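Tuesday night, August 2025

Okay, so I told myself I'd be in bed by eleven, and it's past that already, and I'm on the couch with the laptop warming my knees and a bowl of cereal I don't even want. Writing it down before I sleep because last week I figured something out at midnight and had lost half of it by breakfast.

Today was all Thygesen, which I should probably stop calling "the new planner" now that it's been in the repo since December. It takes a goal pose and a map of what's in the way, and it's supposed to hand back a path for both arms that keeps them out of each other's business. On paper it does. In the sim it does too, mostly, and then every so often one arm goes quiet and just sits there, with no error and no warning, and the log says PLAN_OK like it's proud of itself.

I ran the cabinet room 159 times over the weekend (I love a batch job, I really do, it's like laundry that does itself) and 18 of those runs had the quiet arm in them. That's way too many to blame on bad luck! And it's few enough that if you sit and watch a run live, hoping to catch one, you'll mostly watch a perfectly good robot doing perfectly good things while your coffee goes cold. Ask me how I spent Monday.

So this morning I gave up watching and went digging through the saved views, with the joint traces open on the other monitor. I like having the views next to the numbers even when the numbers are what I need, it keeps me from forgetting that joint four belongs to an actual arm with a shape.
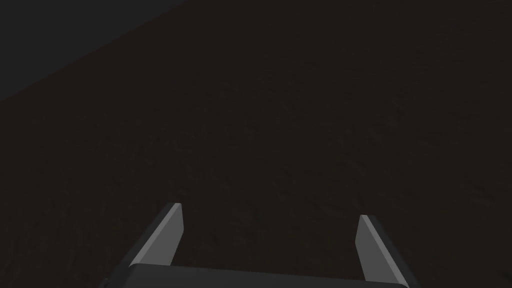
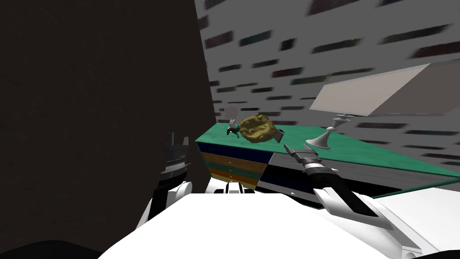
4 min read

My first theory was perception, because my first theory is always perception. Kukthorpe is what we use for turning depth into obstacles, and it has a history of getting weird about dark surfaces. The sim lights this room from overhead and leaves some big areas really murky, close to black with a bit of mottling, and when one of the hand views has nothing but that dark stuff beyond the fingers, I can easily imagine the obstacle map filling up with garbage. I was so sure! I had a whole speech ready for the standup.

Then I dumped the maps and they were fine. Boring, even. The dark surface came through as one clean sheet, and the lamp on the green cabinet top had a nice tight shape around its stand. The lampshade was a little fat, but it's a big slanted thing hanging over everything and I'd rather have it fat than thin. Even the fly was in there, wings and all. I've gotten kind of fond of the fly. It's got no role in the task at all, it just stands there next to that lumpy yellow thing that I've decided is a sponge.

So, not perception. I deleted my speech.

Second theory was that the two arms were deadlocking, each one waiting politely for the other to go first, like two people at a doorway. I liked this one a lot and I wasted my whole lunch on it. There's a reservation table in Thygesen where each arm claims the space it's about to move through, and I printed every claim and every release until my terminal scrolled like a slot machine. No deadlock. The claims got released right when they should.

What I hadn't looked at was time. Nerkley runs the controllers, and it stamps everything with its own clock, and the planner stamps everything with the sim clock, and somewhere between them there's a little piece of glue code (mine, from the winter, I recognized the variable names with a sinking feeling) that converts one to the other. It does the conversion once, at startup. If the sim pauses to load something heavy, the two drift apart, and after that every path for whichever arm gets planned second shows up at the controller already expired. The controller throws it out. Silently! Since as far as it knows, an old path is a path that's been replaced.

And PLAN_OK is true, that's the part that gets me. The plan was okay. It got made, it was valid, it went out the door, and it landed in a trash can.

I went back over the bad runs and the drift was nearly 2 seconds in the worst one. In the good runs you can hardly see it.

The fix is small. Redo the conversion every time a plan goes out, and make the controller complain loudly when it drops something. I did the complaining part first so I could see it happen, and on the fourth try there it was, a big ugly red line in the log, and I said "HA" out loud in an open office. Then I put in the real fix and kicked off another batch before I left. Same room, same seeds, same sponge.

Things I still don't love:

The glue code has no tests. I'd write "I'll add some tomorrow" but I know me, so I put it on the board where other people can see it.

I don't know what the arm should do when a path does get dropped. Right now it holds still, which seems safe, but holding still with the fingers right up by a lamp might be a bad choice if the other arm is about to come through. Maybe it should back off to the last place it was happy. Maybe the planner should get told and decide. I lean toward telling the planner, and I can already hear the argument about whose job that is.

Kevex, which is our replay tool and which I mostly adore, sorts the saved views by file name and not by when they were rendered. I lost a good while this afternoon thinking an arm had jumped across the room between two steps. It hadn't, I was reading them in the wrong order. I've opened a ticket and I was very polite in it.

Also I need to buy cereal.

Batch should be through by the time I'm up. I'm leaving my phone in the kitchen so I don't check it at three.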